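**Friday, Zonus team notebook**

Ľudovít Paulík had the hand on before I arrived, so we skipped the warm-up list and went straight to finger closing. The club wants one repeatable pick by the November meet and we don't have one yet. Thumb closes late compared with the other fingers. Moved its start 700 ms earlier in the script, which is a fudge, but it lets us carry on.

Glove stays on for all runs from now. Last week's numbers were taken bare and I don't trust them beside these. Watch the folds at the wrist when the hand tips forward – if they bunch up, stop and pull them straight before the next run.

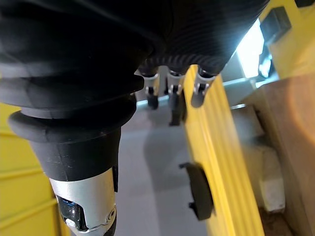 Grip limit set to 900 in the Flilier config. At 2,101 (left over from Besstead's settings) the fingers kept pushing after contact and the motor driver complained. Please don't copy that file across again. Li's version has the right limits but the old joint names, so it needs a find and replace before it will load.

Left arm next. Same approach path, mirrored, starting from the seated pose.

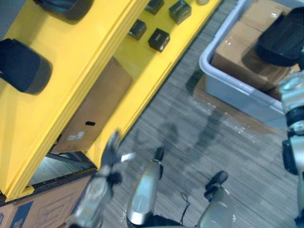
Reach to the low side of the shelf is the awkward one. The planner likes to swing the elbow wide and then come in from below, and it takes too long. I'd sooner start with the top. The small black cubes up there are a fair first target, though four bunched together is asking a lot of the segmentation, and black ones at that. Ľudovít suggests spreading them out for the first 2 runs.

To do:
- mirror the thumb offset for the left hand
- rename joints in Li's file
- log driver temperature with every run
- cable route past the knees, still not happy with it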